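Lists > Bamermont Perioperative Nurses > Messages > Sharps and linen waste

On the list in September, a member at Endale wrote:
> We pulled 166 unopened towel packs out of the trash in one month. Is anyone else opening less up front?

Yes, and we love it! We went through the preference cards for 3 procedures (hernias first, they were the worst) and moved most of the "just in case" items to a hold shelf outside the room. The surgeons barely noticed, and our red bag weight is dropping too. Plakon will repack the custom kits if you ask.

Start with the kit list, and go through it with your scrub techs, who know exactly what gets tossed. We had 826 extra basins on order, can you believe it? For the hold shelf, pick something at a height where people can set things down easily, like the top of the pale wooden dresser with the gripper over it, and label it in big letters. Happy to send our card template to anyone who wants it!

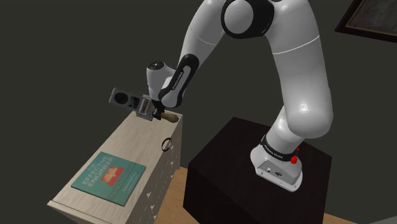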